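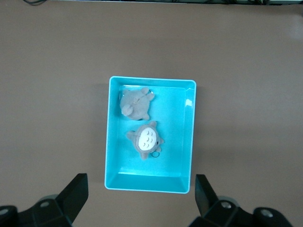
Mathias Ruchti says the study kept him honest about his evenings. "I thought I slept seven hours. The diary said otherwise, and filling it in took me two minutes a day," he wrote after the first round at Hostley.

We are now looking for adults to join the second round of the Hostley Sleep and Shift Work Study. The first round drew 1,854 people, mostly from Hostley and Marnis. For this one we need 3,000, and we are adding Thevar and Edness.

You can take part if you are 18 or older, live in one of the four towns, and have worked nights or rotating shifts for at least six months. Part-time work counts. So does work for more than one employer, as long as the shifts add up to 20 hours a week. People who took part in the first round may sign up again.

You can't take part if you are being treated for a sleep disorder or have a child under one year old at home. Pregnant women are also asked to wait for a later round.

What we ask of you: a short phone interview at the start, a sleep diary for 7 weeks, and a second interview when the diary is finished. The diary can be kept on paper or online. Please pick one and stay with it – switching partway caused a lot of missing entries last time. If you work a double shift, write down both start times.

There are no blood tests and no overnight visits. You will get a $60 gift card after the second interview. If you stop early you keep $15, and you don't have to tell us why you stopped.

Answers are stored under a number, and your employer will not be told that you signed up. A summary of the results goes to everyone who asks for one.

Sign-up stays open until the end of November or until all places are filled. Call the study office between 10 and 4, or leave a message with your first name, your town and a good time to call back. Night workers – tell us if mornings are bad and we will call later.

3 comments | 41 shares

Last updated Aug 21, 2019

Contact | © Hostley Sleep and Shift Work Study | Back to top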